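Stakon à l'essai : apprendre à faire un lit avec plus de 50 démonstrations

J'avais promis un retour sur Stakon à plusieurs lecteurs qui hésitaient, et j'ai pris mon temps, pardon ! Pour ceux qui arriveraient sans avoir suivi les épisodes précédents, c'est l'ensemble que distribue Mamascombe : le logiciel d'enregistrement, la méthode d'apprentissage par imitation publiée par l'équipe d'Illside, et de quoi rejouer le tout sur deux bras. On guide les bras à la main, on recommence, on recommence encore, et le modèle apprend à partir de là. J'ai choisi le lit parce que le tissu est ce que je connais de plus ingrat. 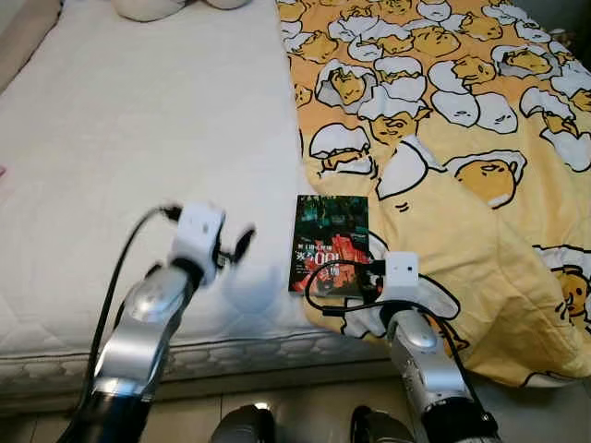 Dernière modification de la page : 20 septembre 2018

Un protège-matelas blanc matelassé, une couverture jaune à petits personnages jaunes d'œuf (mes enfants l'adorent), un livre à couverture sombre posé dessus : j'ai voulu garder un vrai lit de tous les jours, avec ses reliefs et ses motifs. Le livre, dans mes essais, a été le plus facile. Après l'entraînement, la méthode le saisissait proprement la plupart du temps, et quand elle le manquait, elle revenait se placer toute seule, ce qui m'a franchement épaté la première fois. La couverture, elle, demande de la patience : les deux bras doivent s'attendre, et la version de base les laisse parfois partir l'un avant l'autre. Il faut activer l'option de synchronisation, cachée dans le troisième menu, et relancer l'entraînement (comptez 8 heures sur ma machine, prévoyez donc la nuit). 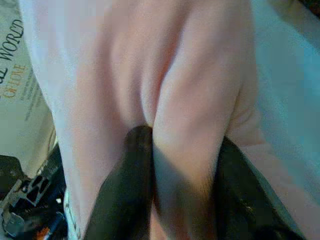 Recep Avcı, ingénieur en robotique, rédacteur des essais

La vue au poignet est à mon avis le grand point fort de la méthode. Sur un tissu rose très pâle, presque blanc, on distingue encore bien le pli serré entre les doigts noirs, et c'est ce genre de détail que la caméra de tête donne beaucoup moins bien. J'ai refait un entraînement sans cette vue, par curiosité, et la prise des étoffes claires s'est nettement dégradée chez moi. Gardez-la, même si les fichiers grossissent vite !

Côté regrets, la notice est maigre, l'export plante dès qu'un nom de dossier contient un accent, et le forum de Haverford, où tout le monde s'entraide gentiment, reste la meilleure documentation. Je le rachèterais quand même. Prochain essai avec une housse de couette, si j'en ai le courage.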